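Sport and the Law, Handout 6
Exclusive promotional contracts and restraint of trade
Module tutor: Bernice Mensah

Read this before the seminar, along with the two chapters on the reading list. Last week we looked at how a licence to compete is granted and taken away. This week is about the contract between a competitor and the person who puts on the event. Most of the material concerns boxing and other combat sports, but the same points arise in tennis, darts, snooker and motor racing.

1. What the contract does

A promoter hires the venue, sells the tickets, finds the broadcaster and pays the competitors. The promoter takes the loss if the hall is half empty. In return, promoters usually ask a competitor to appear only on their events for a fixed period or a fixed number of contests.

The usual terms are:

Exclusivity. The competitor may not appear for any other promoter during the term.
Duration. A number of months, a number of contests, or whichever ends later.
Extension. The term is lengthened if the competitor is injured, suspended, retires or wins a title.
Matching rights. When the term ends, the promoter may match any rival offer.
Image rights. The promoter may use the competitor's name and likeness, sometimes after the term ends.

Read the extension clause first. A contract that looks short on its front page can be a long one once the extension clause is applied to it.
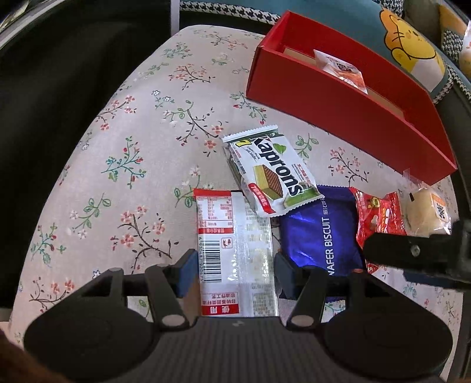 2. The starting point in law

At common law a term that restrains a person from carrying on their trade is unenforceable unless it is reasonable. The court asks whether the party relying on the term has a legitimate interest to protect, and whether the term goes further than is needed to protect it. It also considers the interests of the public, although in practice most cases are decided on the position between the parties.

Reasonableness is judged at the date the contract was made. A term does not become unreasonable when the competitor turns out to be worth far more than either side expected. Students often get this wrong in problem questions. What has happened since signing may show how a clause works in practice, but the test looks at what the clause allowed from the start.

The promoter will normally point to money spent on building up an unknown competitor. Courts accept that as a legitimate interest. A promoter who has paid for training camps, travel and publicity is entitled to a fair chance of getting that money back. The argument then moves to length and balance. Did the promoter promise anything in return? A contract that ties the competitor for years but leaves the promoter free to offer no contests at all is difficult to defend.

3. Worked problem: Pallitz and Clundau

Pallitz is a small promoter. It signs Clundau, then an amateur boxer aged 20, to an exclusive contract for 3 years. Pallitz must offer "such contests as it considers suitable". The purse for each of the first 6 contests is fixed. If Clundau is injured, the term is extended by the length of the injury. If he wins any title, the term starts again from the date of the win.

Clundau takes no legal advice. He wins a regional title late in the term and wants to sign with a bigger promoter, Kwofie Sports, which has offered him a better purse and a broadcast slot.
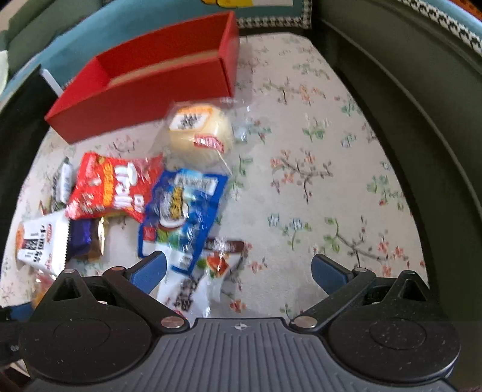
Take the clauses one at a time. Exclusivity for the basic term is unlikely to be a problem if it stands alone. Clundau was unknown when he signed, and Pallitz took a risk on him.

The injury extension is common and can be defended, because Pallitz cannot earn anything from a boxer who is unfit. Look for an upper limit. If there is none, argue that the clause goes further than it needs to.

The title clause is the weak point for Pallitz. "Any title" covers minor belts as well as major ones. A boxer who keeps winning could be tied to Pallitz for the whole of his career, on terms settled before his first professional contest. Note too that Pallitz controls which contests he is offered and so has a hand in when the clause is triggered.

The duty to offer contests is vague. Clundau could argue for an implied term that Pallitz will act in good faith when deciding what is suitable. Even if he succeeds, that gives him a claim for damages and may not free him from the contract.

Finally, the lack of legal advice and the difference in bargaining power are relevant. They will not decide the case without something more. Adults sign contracts without advice every day and are held to them.

4. Severance

If the title clause fails, can the rest of the contract survive? The court may strike out the offending words if what remains makes sense without adding to it or changing it, and if removing them does not alter the basic nature of the bargain. It will not rewrite a clause to make it fair. In the problem above, the title clause is a separate sentence and could be removed cleanly. Clundau would then be bound until the end of the basic term plus any injury extension.

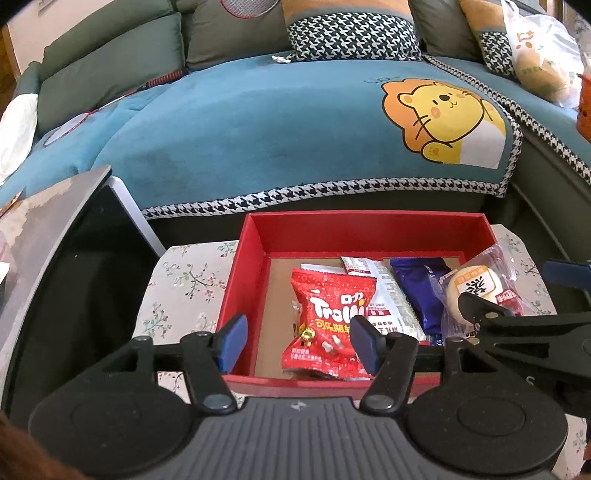

Drafting matters for this reason. Promoters' solicitors tend to put each extension in its own numbered clause so that one can be lost without the others.

5. Remedies

Damages against the competitor are possible but hard to measure. Lost profit on an event that never took place depends on guesses about ticket sales and broadcast fees.

A court will not order a competitor to fight or play. It may grant an injunction that stops them appearing for someone else, provided the effect is not to force them back to the first promoter. With athletes, whose working lives are short and whose skills fade when unused, a long injunction may well have that effect. Expect the court to look closely at its length.

The promoter may also sue the rival for inducing a breach of contract. The rival must know of the contract and intend the breach. Turning a blind eye to the obvious can count as knowledge.
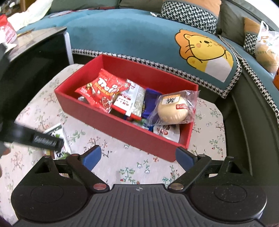

If Kwofie Sports reads the contract and wrongly believes the title clause is valid, can it still be liable to Pallitz?

Liability depends on there being an actual breach. If the title clause is unenforceable and the basic term has run out, Clundau breaks no contract by signing with Kwofie Sports, whatever Kwofie Sports believed at the time.

6. For the seminar

Prepare short written answers to the following. Bring them with you; I will collect a few.

(i) Redraft the title clause so that it protects Pallitz and has a reasonable chance of being upheld.
(ii) Advise Clundau if the contract had contained a matching right lasting a year after the end of the term.
(iii) Flevamdale Arena has a separate agreement with Pallitz under which no other promoter may hire the hall for boxing. Is this a matter for restraint of trade, competition law or both?

Keep (ii) to 320 words. Part (iii) looks ahead to Handout 7, so an outline is enough.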